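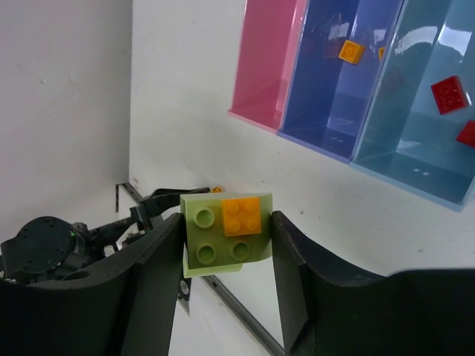 Light green toy block with a small orange brick attached.

From: Tshepo Van Wyk
Date: June 20, 2020
Subject: Re: Crew rosters, Harawira detachment

Members of the list,

The Records Office of the Soster Patrol Squadron Association has completed its check of the question quoted below.

> The February newsletter lists Crew 4 as the winner of the
> bombing and mining trophy. My father's logbook gives the
> award to Crew 2. Could the office say which is correct?
> I would also like to know if rosters survive for the
> Harawira detachment.

The logbook is correct. The newsletter entry was taken from a typed summary in which the two crews were reversed - the original score sheets carry the commanding officer's signature and leave no doubt. A correction will appear in the next issue.

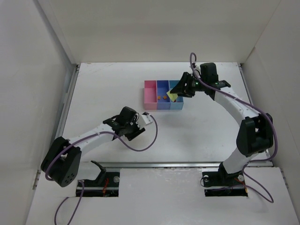 Tray with pink, blue and light blue compartments, between two robot arms.

Rosters do survive for the detachment. They name 43 officers and enlisted men, with rank and crew position. Flight engineers are missing from the first two sheets. The office also holds some 200 squadron photographs, most of them without names on the back.

Copies of the rosters may be requested in writing. Please state the crew number and the years of service, and allow four weeks for a reply.

Respectfully,
Tshepo Van Wyk
Records Office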